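ACTA DE LA REUNIÓN ORDINARIA DEL GRUPO DE MATERIAL Y ALMACÉN
Centro Cívico Wihongi, sala de la planta baja
Sábado, 10.30 horas

Asistentes: Glenys Rakena (preside), Declan Pirihi, Aroha Whitelaw y Rhun Humphreys (secretario).
Excusa su ausencia: Wilma Aitken.

1. Lectura y aprobación del acta anterior
Se aprueba por unanimidad, con una corrección en el punto 4: donde dice «estantería B» debe decir «estantería D».

2. Inventario
El Sr. Pirihi presenta el recuento de enero. Constan 564 piezas, de las cuales 437 están etiquetadas. Quedan pendientes las cajas del altillo – textiles y menaje – que se revisarán antes de la próxima sesión.

3. Presupuesto de embalaje
Se examina la oferta de Trollell para papel y cajas, por importe de 115 euros. La Sra. Whitelaw solicita que se pida un segundo presupuesto a Dikedska. Se acuerda aplazar la decisión.

4. Piezas cilíndricas
La Sra. Rakena recuerda que las piezas cilíndricas de color claro no deben apilarse con las cajas. Tras un breve debate se acuerda:
a) guardarlas en posición vertical en la estantería D;
b) separarlas con cartón ondulado;
c) anotar en la ficha cualquier marca de la superficie.

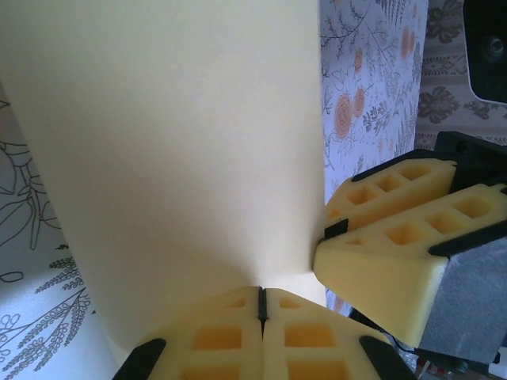

Punto 4. Pieza cilíndrica de color crema, superficie lisa y mate.

El Sr. Humphreys añadirá la ficha correspondiente al inventario.

5. Ruegos y preguntas
La Sra. Whitelaw pide una copia de la llave del altillo. Se toma nota.

Se levanta la sesión a las 11.45 horas.

El secretario, Rhun Humphreys
V.º B.º de la presidenta, Glenys Rakena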